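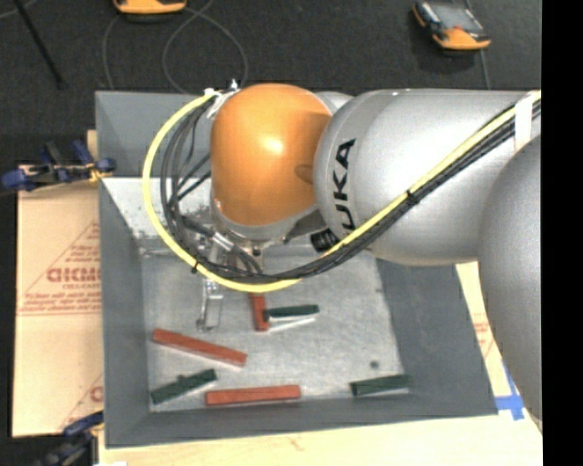

KUKA arm over a gray bin

Forums > Local > Hirnside > Fire & Safety

Sprinkler retrofit at Zosero Court, does anyone believe these numbers?

tkoppel
Got the letter Sunday. Management says the retrofit will cost each unit $3717 and take five weeks. After the kitchen fire on the fourth floor in April I get why they're in a hurry, but the letter has one quote in it, from Joteck, and no breakdown. Has anybody seen a second bid?

stairwell_b
There isn't one. I asked at the office and was told Joteck "knows the building." They also put in the alarm panel that went off 36 times last year, so I guess they do know it.

Jolan B.
I was on the fourth floor that night. The hallway filled up with smoke before I found my shoes. I'd pay tomorrow and argue later.

tkoppel
Jolan, I'm glad you got out and I'm not against sprinklers. I'm against signing for something I can't read. Would they have helped in your hallway? The letter only says "common areas and select units." Select how?

renzo_g
My brother-in-law's building did this with Ouali. Up to 731 a unit, but that was stairwells and corridors only, and they already had a standpipe. So you can't really compare.

stairwell_b
Then why bring it up

renzo_g
Because it's a number from somebody other than Joteck?

Osaze A.
Former firefighter, other side of town. Corridor heads won't put out a stove fire in a closed unit. They buy you time on the way out, and that counts for a lot. Ask for the drawings and ask who signed off on the water pressure. If the office can't show you either, I wouldn't trust the price or the schedule.

Jolan B.
And if they take until winter to find the drawings?

Osaze A.
Call the fire marshal's office. Meanwhile, check that your door closes by itself. Half the ones I used to see were propped or had a busted closer.

tkoppel
Mine doesn't latch. Reported it twice. Emailed for the drawings this morning, will post whatever comes back.

14 comments | 6 shares

Recent in Hirnside
Hydrant on the corner still bagged
Who do I call about a blocked fire lane?
Smoke smell near the bus depot, 2 a.m.
Space heater rules for renters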